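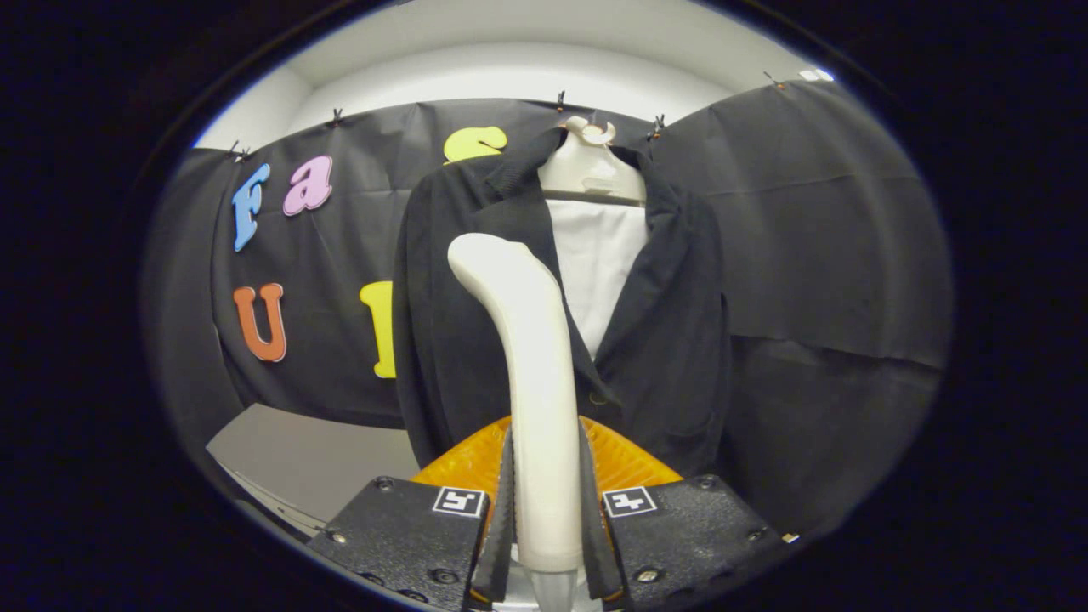 The Wustent Felwood is a 17-liter daypack that folds into its own pocket. I bought mine in May for a trip to the chapels above Londoño, where the bus drops you in the lower village and the rest is on foot. I needed something that would lie flat in a suitcase on the way there and carry a day's worth of things once I arrived. Most of what goes into a bag like this is clothing, the same sort of thing set up against the backdrop in the photo, and so I have judged it mainly on how well it holds clothes. Water, food and a camera come second. If you carry a laptop or heavy lenses, you want a different kind of bag.

Folded up, the Felwood is a little larger than a paperback. Getting it back into the pocket takes some practice. You have to push the shoulder straps in first and then roll the body down on top of them. The instructions on the tag show it the other way around, and when I followed them the zipper would not close. After the first day I had it figured out.

The main compartment opens with one zipper across the top. There is a flat pocket on the front, a mesh pocket on each side and a small hanging pocket inside for keys and a passport. The inside pocket has its own zipper and is deep enough for a phone. The mesh pockets are tight. A narrow water bottle fits, but a wide one has to be worked in with both hands and will not come out while you are wearing the bag.

The path to the upper chapel at Londoño starts in a pine wood and comes out on bare rock near the end. The sign at the top gives the height as 2436 meters. It was warm when I left the village and cold at the chapel door, so I started with a light jacket, a sweater, a scarf and a pair of long pants in the bag. The chapel asks visitors to cover their shoulders and knees. There is a box of wraps at the door you can borrow, but it was almost empty when I got there and I was glad to have my own things. All of it went into the Felwood with room left over for bread, cheese and a bottle of water.

Carrying it was fine for the first two hours. The straps are thin, with very little padding, and there is no stiff back panel. Anything hard in the bag will press against your spine unless you put something soft behind it. I ended up laying the sweater flat against the back and packing everything else in front of it. That worked until I wanted to wear the sweater. On the way down I could feel the corner of my guidebook at every step.

The back also gets sweaty. There is no mesh and no gap for air. On a cool day this does not matter much, but on the lower part of the path, in full sun, my shirt was soaked through where the bag had been.

It rained on the second day. I was walking between the middle chapel and the old pilgrim hostel, where the roof is gone but there is an arch you can stand under. The fabric held off light rain for as long as it took me to reach the arch. The zipper did not. Water came through it and the top layer of clothes was damp. Wustent calls the bag water-resistant, and I think that is fair for the fabric, but I would put anything important in a plastic bag first. The bag dried overnight on a chair.

I used it for three days in Londoño and have used it since for ordinary errands and one weekend at Fenness, on the coast. At Fenness it went to the beach and to the harbor museum, which makes you leave large bags at the desk. The Felwood was let through without a question. Sand got into the bottom seam and I still have not gotten all of it out. A bag that turned fully inside out would be easier to clean, and this one nearly does, but the hanging pocket catches on the way.

The stitching is holding up. One thread came loose where the left strap meets the body, and I cut it off and it has not gone any further. The zipper pulls are short cords with a knot, easy to grab with cold fingers. The chest strap is the weakest part. It slides along its rail when you walk, and by the end of an hour it is up near your throat. I took it off and have not missed it.

I have also used the older Wustent bag that this one replaced. That one had a padded back and was better to carry, but it did not fold, and it took up so much of a suitcase that I often left it at home. I get more use out of the Felwood for this reason alone, even though I like it less when it is on my shoulders.

For walking to churches, shrines and viewpoints where you need spare layers and a lunch, it does the job. I would not take it on a full day of climbing. The last stretch at Londoño, from the spring at 2000 meters up to the chapel, was as much as I would want to do with it loaded. If you go, fill your bottle at the spring, as the tap at the top was shut off when I was there. The chapel closes in the early afternoon and the bus back leaves from the lower square, beside the bakery.

Good: folds small, light, holds plenty of clothing, useful inside pocket.

Bad: thin straps, no airflow, zipper lets rain in, side pockets too tight, chest strap slips.

I would buy it again at the sale price. At full price I would look around first.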